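Laundry Area: Cloths and Folding Table

Gallery page, Jedum site, ground floor. Compiled by Napaporn Jitpraphai. Updated in May.

The folding table stands in the open part of the hall, within reach of the washing machine. It is used for spreading, squaring and folding flat items: towels, table cloths, covers and offcuts of plain fabric. The handling notes underneath replace the older sheet kept in the Mahawong binder.

Blue-purple cloth, pulled out on the diagonal across the beige table. A folded off-white towel is on the other side.

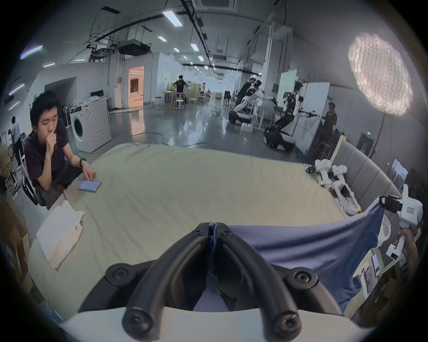 Olive-khaki cloth, spread flat. Slight wrinkling and shallow folds remain in the surface. 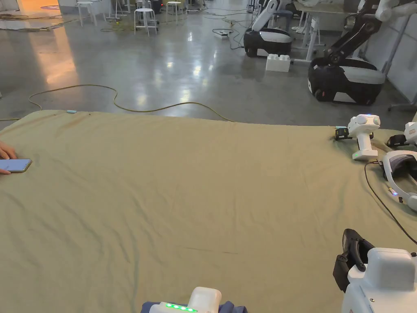 Akik Textile Handling Group - Jedum

Spreading. Large cloths are opened from two corners and drawn across the table until the fabric lies without tension. A cloth pulled tight along the diagonal will spring back when released and take the fold line with it. Let it settle, then square the near edge to the table edge before starting the first fold.

Wrinkles. Shallow creases of the kind visible in the olive-khaki cloth are acceptable for folding. Smooth from the center outward with the flat of the hand. Hard creases along an old fold line do not come out this way. Set those cloths aside for pressing.

Fold order for large cloths:
Long edge to long edge, seams inward.
Short edge to short edge.
Repeat the second step until the stack fits the shelf.
Leave the closed fold facing out.

Towels. Fold in thirds along the length, then in half. Stack no more than five high. Taller stacks lean on the open shelves and the lower towels pick up a curved edge.

Table cover. The table has a fabric surface, so smooth cloths slide less on it than they would on a bare top. This helps with squaring but makes it harder to drag a heavy cloth into position - lift and reset instead. Lint builds up on the cover and shows most on dark items. It is brushed off at the start of each session and the cover is washed after every 200 folds, by the tally sheet.

Washing. Solid dark colors are run separately for the first two washes. Pale towels go in their own load. Fabric softener is not used on any item on this page. It changes how the cloth drapes and makes fold times hard to compare from one month to the next.

Storage. Cloths are shelved by size first and color second. The Tultatov set has its own shelf and is not mixed with general stock, even where the sizes match.

Items still to be added to the gallery: the fitted covers, the small square napkins and the striped set now out for hemming.

Corrections to shelf labels or fold order go to Tassanee Paisan, laundry area desk, before 5 p.m.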